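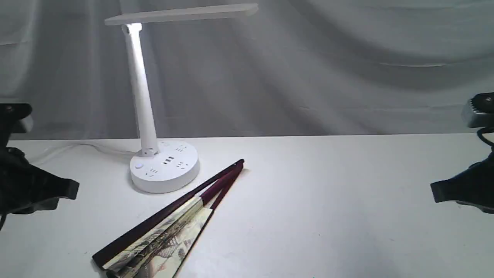 Desk lamp with built-in outlets: safety check with comments
Dranum Serviced Offices, Semaan building
For tenants and floor staff. Use once when a lamp is first put on a desk, then every February.

Applies to the white desk lamps with a round power strip in the base. They have outlets in a ring around the stem, a small round power button, and USB ports at the front. The older clamp lamps on the Clillska side have no outlets and go on the general lighting sheet.

Allow enough time for the lamp to run with its usual load before you start Part D. Parts A to C are done with the lamp unplugged from the wall.

PART A. WHERE IT STANDS

A1. Base sits flat on the desk and does not rock.
OK / Fix / Remove
Comment: Rocking is nearly always a pen or the lamp's own cord caught under the rim. If the desk is clear and it still rocks, check the feet. Missing feet can be replaced from the supply closet.

A2. At least 4 inches of clear desk on every side of the base.
OK / Fix / Remove
Comment: Paper stacked against the side is the usual failure. Small items lying near the lamp, such as a folding fan or a ruler, are fine if they can't be pushed into an outlet or under the base.

A3. Curtains, hanging cloth and fabric dividers cannot touch the arm.
OK / Fix / Remove
Comment: Raise and lower the arm through its full travel when you check this. A lamp that clears the curtain when it is down may not clear it when it is up. On window desks, check with the window open as well.

A4. No plants, vases or open cups on the same desk surface as the base.
OK / Fix / Remove
Comment: The outlets face up. Anything spilled on top goes straight into them. Closed bottles are allowed. Two desks failed on this last time, both with watering trays.

PART B. BODY AND ARM

B1. Stem upright or at its normal slight lean, no cracks where it joins the base.
OK / Fix / Remove
Comment: Run a finger around the joint. A hairline crack is easier to feel than to see on white plastic. Any crack is a Remove.

B2. Arm stays where it is put.
OK / Fix / Remove
Comment: Set it at 45 degrees, let go, and watch it while you fill in the next line. If it sinks, write down the desk number. Do not tape it.

B3. Light cover in place, no yellowing or brown marks.
OK / Fix / Remove
Comment: Dust is not a fault. Wipe it with a dry cloth and look again. Brown marks are a Remove even if the lamp still works.

B4. Top of the base clean.
OK / Fix / Remove
Comment: Crumbs and staples collect around the stem. Turn the lamp over and tap it — unplugged — or use the small vacuum. No sprays.

PART C. OUTLETS, PORTS AND CORD

C1. Each outlet grips a plug firmly.
OK / Fix / Remove
Comment: Try every outlet, including the ones toward the back that people forget. A plug that falls out or wiggles freely is a Remove for the whole lamp, since we don't cover single outlets.

C2. No scorching, melted edges or burnt smell around any opening.
OK / Fix / Remove
Comment: Use a flashlight. If you find any of these, stop here and take the lamp away.

C3. USB ports straight and free of lint.
OK / Fix / Remove
Comment: A bent port is a Fix. Mark it out of use with a dot sticker until it has been looked at. Never clean a port with a paper clip.

C4. Cord undamaged along its whole length and plugged directly into the wall.
OK / Fix / Remove
Comment: No extension cords and no second power strip. This is the most common failure on the floor. Pull the cord out from behind the desk and look at all of it, especially where a drawer unit may have been pushed back against it.

PART D. WITH POWER ON

D1. Light comes on without flicker at every setting.
OK / Fix / Remove
Comment: Flicker at the lowest setting only is a Fix. Flicker at every setting is a Remove.

D2. Power button clicks and returns.
OK / Fix / Remove

D3. Total load is 400 watts or less.
OK / Fix / Remove
Comment: This is the Dranum house limit for desk lamps and is lower than what many labels allow. Add up the ratings on whatever is plugged in. The highest we found and passed was 278 watts, on a desk with two monitors and a laptop. Heaters, kettles and laminators are not allowed at any rating.

D4. Base and plugs no more than slightly warm after normal use.
OK / Fix / Remove
Comment: Use the back of your hand. If you want to pull your hand away, it is a Remove.

RESULT
All OK: put a green sticker on the underside, never over the label.
Any Fix: enter the desk number in the Zekgate log. The tenant may keep using the lamp unless the comment says otherwise.
Any Remove: unplug it, tie a red tag to the cord, and take it to the supply closet the same day. Leave a card on the desk so the tenant knows where it went.

Desk number:
Checked by:
Comments: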